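Cleaning cloth (striped gray type)

A cleaning cloth is a square or oblong piece of absorbent fabric used for wiping dishes, counters, glass and other household surfaces. This article deals with the gray cloth crossed by thin pale lines, a pattern common in kitchens and workshops. For linen cloths used only for drying glassware, see Glass towel.

Fabric

Most cloths of this type are knitted from microfiber, a yarn of very fine polyester and polyamide strands. A common blend is 80 percent polyester to 20 percent polyamide. The surface is made of small loops that pick up water and dust. The pale lines are knitted or stitched in at regular intervals and run parallel to one another from one edge to the other. On some makes they are decorative only; on others they are a coarser yarn meant for scrubbing.

The outer edge is finished with a bound hem, often in a lighter gray than the body of the cloth. Cheaper cloths are cut with a hot blade and left without a hem, and these tend to curl after repeated washing.

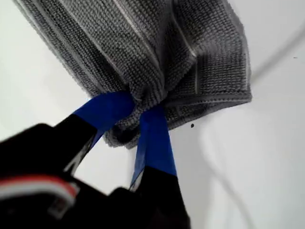
Gray became popular because it hides coffee and grease stains better than white does. It also keeps general-purpose cloths apart from the colored ones that many cleaning firms reserve for bathrooms.

Folding

Several folds are in general use. The quarter fold, in which the cloth is doubled twice, gives eight clean faces for wiping and is the one usually taught to cleaning staff. The long fold brings the sides in toward the middle to make a narrow strip, which can be hung over a rail or laid in a shallow drawer.
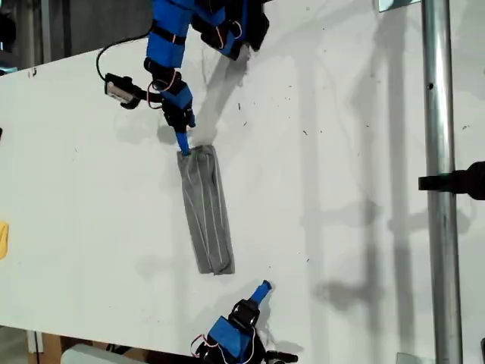 A cloth should be shaken out and laid flat before it is folded. Looped fabric clings to itself, and a crease left in the first fold gets thicker with each one that follows. On striped cloths the lines serve as a guide, as a crooked fold shows at once when they no longer match up. Rosemarie Seidel, in her household manual Linen and Drawer, recommends folding along the lines for storage and across them for use.

Care

Microfiber cloths are washed apart from cotton, which sheds lint into the loops. Fabric softener coats the fibers and lowers absorbency.

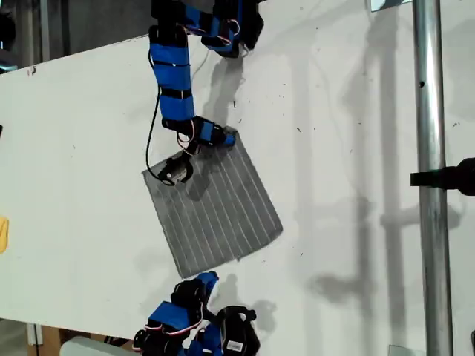

BEDOW, January. The housewares maker Nolte has added a gray striped cloth to its Arton line, packed 576 to the carton for the trade and 1,152 to the double carton. Reinhold Ruppert, who manages the line, said the fabric was tested through 135 wash cycles before release. The cloth is also sold singly at the Pumport store.

See also: Dishcloth, Glass towel, Chamois leather

Page last edited 12/07/2025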